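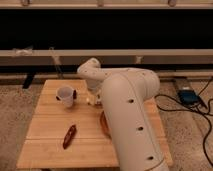 White cup and reddish-brown marker on a plank board.

Looking after a plank board

A plain wooden board made of a few planks is handy for small jobs on the floor or on a bench. It gives you a level place for a cup and a pen, and it keeps glue and ink off whatever is underneath. Most of the care is in the seams and the surface.

Everyday cleaning

Wipe the board with a damp cloth along the grain, then dry it with a second cloth. Do not soak it. Water sits in the seams between planks and the edges swell first. Stand the board on its side to finish drying, with air on both faces.

Crumbs and dust in the seams come out with an old toothbrush. A knife tip will scratch the edges and make the gap wider.

Cup rings

Pale rings are usually moisture in the finish. Leave them overnight before doing anything. If the ring is still there, rub it with a little paste wax on a soft rag, going with the grain. Dark rings have reached the wood and need sanding. Start with 235 mm or more of clear board on each side of the mark so you can blend it, and finish with 400 grit.

Marker on bare wood

Dab with rubbing alcohol on a cotton pad and turn the pad often. Wiping spreads the color. Test a corner first – some finishes go cloudy. Cap markers as soon as you put them down, and store them flat.
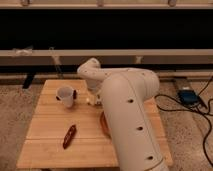
Photo: Fouad Dabbas

Using a board on carpet

Carpet gives under weight, so a board set on it can rock. Press on each corner before you put a drink down. If one corner dips, shift the board or slide a piece of thin cardboard under it. Keep a cup well in from the edge, with the handle turned so a sleeve will not catch it.

Lift the board when you are done for the day. Left in one place it flattens the pile, and a damp underside can mark a light carpet. To raise flattened pile, lay a damp cloth over it for a few minutes and brush it up with your fingers.

Oiling

Bare or oiled boards want a thin coat every 6 months. We do ours in October and again in spring. Put the oil on with a rag, wait 20 minutes, and wipe off everything that has not soaked in. Do both faces and all the edges, or the board may cup. Lay oily rags flat outdoors to dry before throwing them out.

Updated 2024-01-14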